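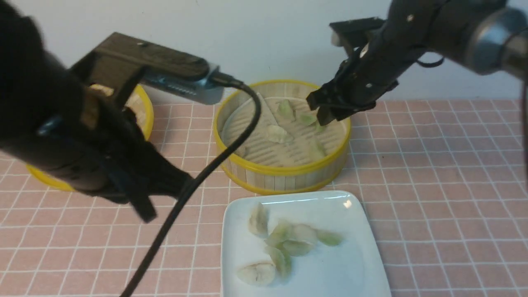
3.2 How people decide that a dumpling is done

I should say at the start of this section that I went in expecting timers. I'd read plenty of recipe books by then, and every one of them gives you a number of minutes for a steamed dumpling, so I assumed the home cooks in my sample would work from a number as well. Hardly any of them did! Of the 178 cooking diaries that came back from Kostgate, only 13 mention a clock of any kind, and a fair few of those are people saying they'd forgotten to look at it.

What they write about instead is the smell, the sound of the pan underneath, and (this one surprised me) how the lid feels when you lift it. One cook wrote that she waits until "the kitchen goes quiet", and I spent far too long puzzling over that before Sandrine Vidal, who read all the diaries alongside me, suggested it might be the water getting low. I still don't know if she's right. The same cook says elsewhere that she tops the water up twice, so make of that what you will.

We coded each diary entry for the kind of sign the cook relied on, using the scheme from Section 2 with a couple of changes. Touch got split into lid and dough, as the two kept turning up in quite different sorts of entry. Deepak Katiyar did the second round of coding without seeing mine, and where we disagreed we sat down and argued it out, usually over lunch. Most of our rows were about the word "shiny". I had it down as sight, plain and simple, and Deepak wanted it under dough - his point being that people often write "shiny and a bit sticky" in one breath. We went with his version in the end and I've grumbled about it since.

The full set came to 1,278 entries. Looking is the sign people name most, and that's no great shock, but it nearly always comes with a second one. A cook lifts the lid, peers in, and then does something else: prods a wrapper, sniffs, tips the basket a little. The peering by itself doesn't seem to settle anything.

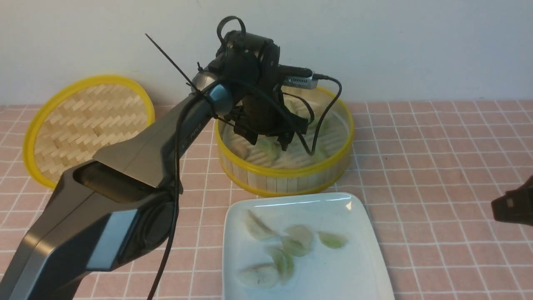
Figure 2. Dumplings in a round bamboo steamer on a pink tiled tabletop.

The basket matters more than I'd allowed for. Cooks who used bamboo talked about steam in a much richer way than cooks with metal pans, with words like "soft" and "heavy" and "lazy", whereas the metal pan people mostly wrote about drips. I'd love to say this is down to the material, but the bamboo owners were also the ones who'd been making dumplings longest, and with a sample like mine I can't pull those two things apart. Grethe Bisgaard's earlier work in Nerkau ran into the same snag with bread tins, and her advice to me was to report it and move on. So I'm reporting it.

One last point before the interviews. People were very forgiving of themselves in these diaries. An entry that says the bottoms stuck and two of them split will quite happily finish with "lovely tea". I had planned to score each batch as a success or a failure and I dropped the idea within a week, as the cooks plainly weren't thinking along those lines and I'd have been putting words in their mouths. Unnur Hallgrímsson raised the same worry about the Tolance pilot, where the diary form had a tick box for "went wrong" that was left blank on almost every page. We took the box off the Kostgate form and put in a few empty lines, and those lines are where most of the good stuff in Section 4 comes from.

Search this journal All issues Go
Contact the editors | Copyright remains with the authors | Back to top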